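Notes for the Toltport evening talk: a year of buying less

Start with hello, thank whoever's done the tea, then straight in.

Right, so in March last year I sat down with a cup of coffee and my bank statements and added up what I'd spent on clothes in twelve months. It was 612 pounds. I had to do it twice. I don't think of myself as a person who shops! I'd have told you I bought a jumper and some socks.

(Pause here, people usually laugh or look at their shoes.)

So I gave myself a rule. Nothing new for a year, apart from underwear and anything I needed for work. Second-hand was fine, swaps were fine, and I could mend whatever I liked. I can't sew, by the way, or I couldn't then.

The first month was easy. The second was horrible. I kept opening the Joltow app on the bus without thinking, so in the end I took it off my phone – I'd really recommend that if you try this.

Then the mending. I went along to the Parri drop-in with a bag of trousers and a very bad attitude, and came home able to do a hem and sew on a button. My first hem took 40 minutes and it was wonky. I still wear those trousers. (Hold up trousers if I've remembered them.)

Ask the room: who's got something at home waiting for a button? Wait for hands.

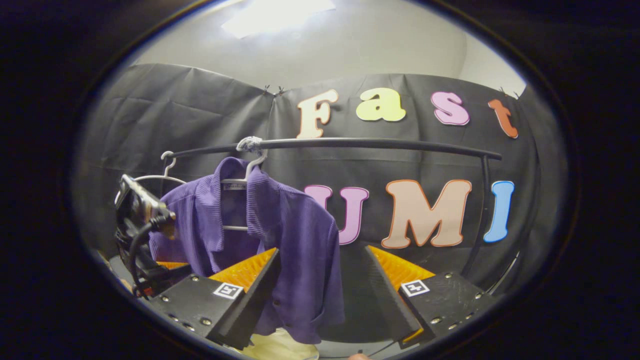

Charity shops next. Go in the morning, go often and try things on over what you're wearing if there's a queue. Check the seams, the cuffs and under the arms. I bought 17 things in the year and gave two back, both bought in a hurry. The best was a winter coat from the Potis shop, which I'd walked past for weeks.

Money bit, keep it short. I spent 94 pounds all in, and that includes thread.

Then questions – leave ten minutes, and remind them the swap rail is open until nine.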